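A Term Away, Four to a Flat
Student housing in Proltmont, from the deposit to the shoe rack

Aug 25, 2026

Proltmont has one university, two railway stations and far more students than it has rooms for. The university has 2,172 places in its own halls, and most of them go to first-years. Everyone else, including nearly all the exchange students who arrive for a single term, rents from a private landlord or shares with people they have never met.

Amnuay Panyasiri came in January to study hydrology. He had a place on the course and a bed in a hostel near the lower station, booked for two weeks. He viewed five flats in that time and took the last of them, a shared flat in the Brerkach district, fifteen minutes by tram from the science campus.

"I wanted to be near the library," he says. "Everything near the library was gone by November."

Brerkach was built for railway workers and still looks it. The streets are narrow, the blocks are four storeys high and the shops on the ground floor sell things people need every week. Students started moving in when the tram was extended. Rents have gone up, though they are still lower than in the old town, and a room in a shared flat usually comes with a bed, a desk and a wardrobe. Bedding is rarely included, and neither are lamps.

Most flats here have tiled floors, and shoes come off at the door. Landlords sometimes write this into the contract. Newcomers buy a pair of slides in their first week, and the market behind the tram stop has a stall that sells little else. 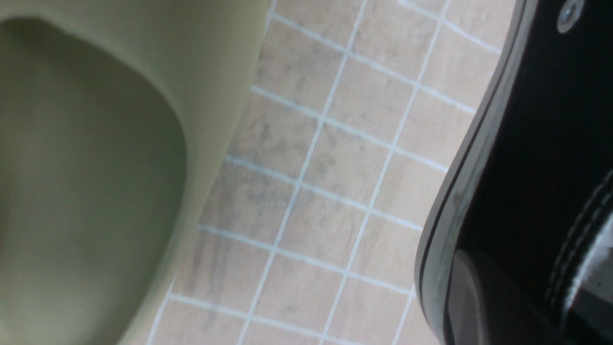
Olive green, with tiles behind.

The usual way to find a room is through Jaidee, a listings board run by former students. It charges landlords and is free to tenants. Each advert has to state the full monthly cost, including heating, and the names on the contract. That second point matters in Proltmont, where a good many rooms are sublet, and a tenant who isn't named has little protection if the person who is decides to leave.

The deposit is normally one month's rent, though some landlords ask for two. Amnuay paid 500 euros and was given a receipt and an inventory. He went through the inventory room by room with the landlord and had three items corrected, among them a cracked hob and a window that would not lock. The university's housing office advises every student to do the same and to keep a signed copy.

Registration comes next. Anyone staying longer than three months has to register an address at the district office. The Brerkach office opens in the mornings only, and the queue is long at the start of term. Students need a passport, the contract and a letter from the university. A residence card follows by post, and without it the banks will not open an account.

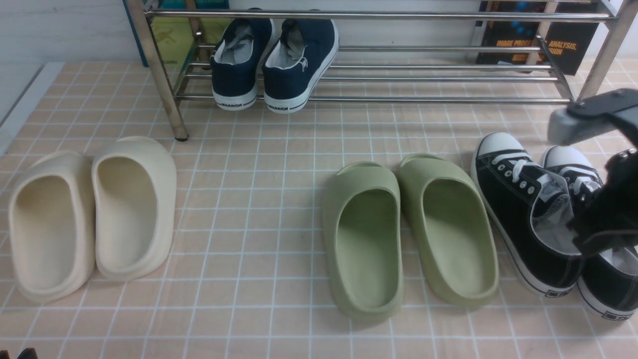

Slides and canvas shoes on a pink tiled floor.

Living with strangers takes some arranging. Amnuay's flat has a cleaning rota on the fridge and a shared account for washing-up liquid, bin bags and salt. Quiet hours start at ten. The first disagreement was over the heating, which one flatmate wanted off at night, and it was settled by moving her to the room beside the boiler. They cook together on some evenings, and the rest of the time each person has a shelf in the fridge and keeps to it.

There is an alternative for those who would rather not share. Adasel, a private residence on the ring road, opened its second building last year and lets single studios by the term. The studios have their own kitchens and the laundry is in the basement. The price is well above that of a room in Brerkach, and the bus to campus stops running early in the evening. Students on late laboratory sessions tend to walk back or borrow a bicycle.

Applications for university halls next year open in January. Exchange students can apply before their place is confirmed, and the housing office will hold the form until the confirmation arrives. Rooms on Jaidee for the spring term generally begin to appear in October.

Amnuay has extended his stay until the summer and is keeping the same room. He has bought a lamp.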